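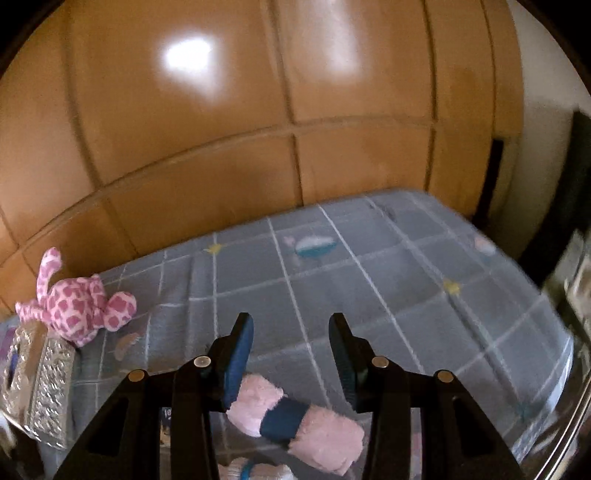 Umwood Soft Bundles: handheld gripper demonstrations

Welcome, and thank you for taking a look at Umwood. It's a small collection of people picking up and putting down soft household things with a hand-held two-fingered gripper that has a camera on it, and we put it together because so much of what we wanted our policies to handle was squishy, rolled, banded or wrapped in crinkly plastic, and we couldn't find enough of that anywhere else.

What's in it

There are 590 demonstrations recorded in 11 homes in and near Flaltport, mostly through June. Each one is a single pick and place, with wrist video, the gripper opening width and the estimated tool pose. The objects are things like fluffy rolled bundles held with a band, plush toys and small packages, set out on whatever the household had to hand (patterned cloths turned out to be very common!).

How we used it

We trained the Choo policy on all but 16 of the demonstrations, which we kept back for checking the predicted opening width against the recorded one. Our question was whether the gripper should start closing early, while the fingertips are still well above a soft object, or wait until they straddle it. Waiting did better for us on rolled things, and made hardly any difference on the plush toys. We trained with 4 random seeds and the order held for every one of them, though the gap was quite small on one.

Things to know before you train

The lens is very wide, so straight edges bend and the corners go black. We left the video uncorrected, and if you undistort it you will lose some of the fingertips, so please check your crops. Shiny paneling and clear plastic give bright glare spots, and the pose estimate can drift a little when they fill much of the view. Failed grasps are kept and marked in the "outcome" column.

Credits and questions

Dwynwen Griffiths planned the recordings and Berwyn Edwards wrote the loader, which lives in the Grosley repository along with the training settings. If something won't load, open an issue there and tell us which version you have.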